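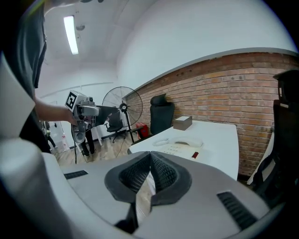
Slide 1. Standing up near a desk.

Sitting, standing and the office in between
Speaker notes, Herolgate facilities meetup, Oct 10, 2019

Leave the title up while people find seats. Say that anyone who wants to stand at the back is welcome to, and that there is room along the wall by the coffee. Mention that the talk runs 40 minutes with questions at the end.

Slide 2. What I was asked to look at

We moved from the old Rirnach building to Dremwood in May. The move meant new furniture for two floors, and the request that came in most often was for sit-stand desks. I was asked to work out whether to buy them for everyone, for some people, or not at all.

I'm not a doctor and this isn't medical advice. I look after furniture, lighting and floor plans. If somebody has a back problem, they go through the health request process and it gets handled separately. Say this early because it always comes up.

Slide 3. The prices

Two models made the final list. The hand-crank desk was $790 and the electric one was $899, both delivered and assembled. The Petersen quote included removal of the old desks and the other quote did not, so the gap was smaller than it looks on the slide.

Pause here. People usually want to write the prices down.

Point out that the desk price isn't the whole cost. A desk that goes up needs longer monitor cables, a power strip fixed to the underside of the top, and enough slack in the network cable. We missed the network cable on the first batch. The desks went up, the cables came out of the floor boxes, and the help desk got the calls.

Slide 4. The trial

Before ordering for the whole floor we put a few of each model in the planning team's area and left them there. No sign-up sheet and no training. I wanted to see what people did when they were left alone with them.

Most people raised the desk on the first morning and kept it up too long. By the afternoon they had sore feet and put it down. Some of them then left it down for weeks. The people who kept using it were the ones who moved it for a particular task – phone calls, mostly, or reading something long.

The crank desks got moved less. Turning the handle takes a while with two monitors on top, and people felt they were making a show of it. That is the main reason we paid more for electric.

Slide 5. Floors

Spend some time on this one, it's the part other offices skip.

Dremwood has thin carpet tile over concrete. Standing on it in dress shoes is tiring. We tried mats. The thick ones felt good but chair wheels caught on the edges, and the cleaning crew had to lift each one every night. We ended up with thinner mats that hang on a hook at the end of the desk. About half of them are on the hook at any given time, going by my walks through the floor. Don't present that as data.

Slide 6. Noise and sight lines

A person standing up in an open office can see over the screens, and everyone else can see them. Their voice carries further too. We had complaints from the accounts side within days. What helped was turning the end rows so that standing people face the windows. If you are still at the drawing stage, do it on paper first. Turning a row after the power is in costs a lot more.

Ask the room: has anyone dealt with this using taller screens? I have only seen it tried once, and it made the aisle dark.

Slide 7. What we ended up doing

Electric desks for anyone who asks, standard desks for everyone else, and a couple of shared standing counters near the printers. The counters are plain shelving at elbow height. They cost very little and get used all day, mainly for opening mail and for short talks that would otherwise take up a meeting room.

If time is short, skip to this slide and take questions from here.

Slide 8. Things I would check again

Cable slack, first. Then the lowest height of the desk as well as the highest – shorter staff had trouble with one model because it didn't go down far enough. Check that drawers clear the crossbar. Ask the supplier how long they keep spare motors, and get the answer in writing.

Questions. The floor plan is on the last slide, leave it up. Handouts with the cable lengths are on the table by the door.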